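Gripper stops dead in mid-air over the bin, error 225

Silvia Tóth
Hello all! We've got a Skandow arm doing insertion runs over a metal bin, and it's the most fun I've had at work in years. One snag. It comes down towards the blue shape block, halts well above the floor and throws error 225 (force limit). Nothing is touching it as far as I can tell! It has done it 17 times since yesterday's firmware update, never at the same height. Restarting clears it for a bit.

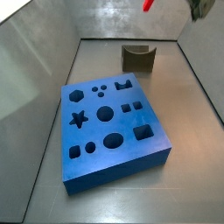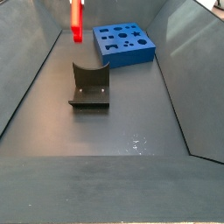
The blue block and its cut-outs in the bin, with the red finger overhead in both.

I've swapped the finger and checked the air line. What else should I try? Is it safe to raise the limit?

Posted July 24, 2023

Szalai
Lovely setup! Please don't raise the limit, it's there to save your fingers as well as the arm's. I'd look at the payload setting first. Our update in February put it back to the factory value, so the arm thought its own gripper was a collision. Hit the stop button, weigh the gripper with its cable, type the real figure in and then zero the force sensor with the arm hanging clear of the walls. Ours has been a joy ever since!
If it still trips, watch the cable at the wrist while someone jogs the arm slowly from the pendant. A tight cable pulls just hard enough to set it off.

Patar
had this, turned it off and on, fine now

Trellusgate
Seconding Szalai on the payload. Check you're on build 2359 too, the one before it lost the zero after every restart. And keep your hands out of the bin while it's in error, mine moved when I cleared it!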